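THE NIGHT SHIFT HAS FOUR ARMS
By Ratree Sukprasert | March

The first thing they tell you at Ernix is that the robots are bad at carrots. They say it fondly, the way people talk about a nephew who can't park.

Ernix rents the back half of a former carpet warehouse in Vorkville, and most of its 57 employees are not engineers. They came from the Trullau returns center across the road, where for years they took things out of boxes, decided what was wrong with them, and put them in other boxes. Now they teach pairs of robot arms to handle household odds and ends.

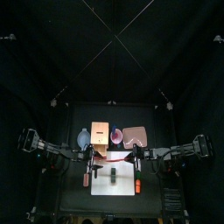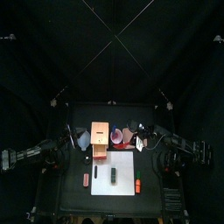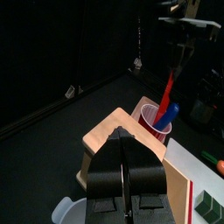
At the tables in Vorkville, two arms and a wooden box, with a toy carrot never far off.

So are the robots taking people's jobs?

At Vorkville they have taken one kind of job and handed back another, and the count so far is close to even. Trullau cut its sorting line last fall, when a conveyor system from Wada went in. Ernix hired nearly 50 of the people who had worked on it. The pay is a little better, the chairs are a great deal better, and the contracts run for a year at a time, a fact that comes up more often than the chairs do.

Panya Kaewkla spent eleven years on the Trullau line and can still tell a worn shoe from a tried-on shoe by the sound it makes when you drop it. Her title is now Manipulation Lead. Her mother thinks this means she has gone into politics.

Her day starts at 6 a.m. with the task sheet. Put the block on the board. Open the drawer, close the drawer. Move the marker somewhere a marker might reasonably want to be. An operator guides the arms through the job by hand, from a rig of handles beside the table, and then does it again, and keeps going until the sheet says 500. A good operator gets there by the middle of the second week. A bored one gets there too, but Kaewkla can tell from the recordings.

"You can see the person in it," she says. "There's a guy on lates who sets everything down like he's sorry."

What has changed most is what tires people out. On the old line it was knees and lower backs. Here it is attention. Several operators told me they go home and catch themselves planning how to pick up a fork. One has stopped doing jigsaw puzzles, which used to be his whole winter. The company brought in a rule that no one drives the arms for more than 2 hours at a stretch, and then, being a company, brought in a form for people who want to ask for an exception.

Then there is the matter of talking. The returns line was loud, and people shouted over it all day about their kids and the football. The table rooms are quiet, black-curtained and dim, and a certain library manner has set in. Kaewkla misses the shouting. She has moved the coffee machine twice to get people to stand near each other, the second time into a hallway where it blocks the fire plan, and she is waiting to hear back about that.

Management is pleased with the numbers and vague about the future. The arms are meant to learn enough, eventually, to do the easy tasks without anyone on the handles. When I asked what the operators would do at that point, I was told there would be harder tasks. I asked the operators the same thing and got a longer answer, parts of which can be printed. Most of them figure they have a few years. They had figured that at Trullau, too.

Kaewkla has put in for the evening course in robot maintenance at the community college. Four others from her shift have signed up with her, and they are sharing a car and one copy of the textbook.

As for the carrots, the trouble is the leafy end. The arms go for it every time. "So does my toddler," said the operator at the next table, and went back to her sheet.

Contact the features desk | © All rights reserved | Back to top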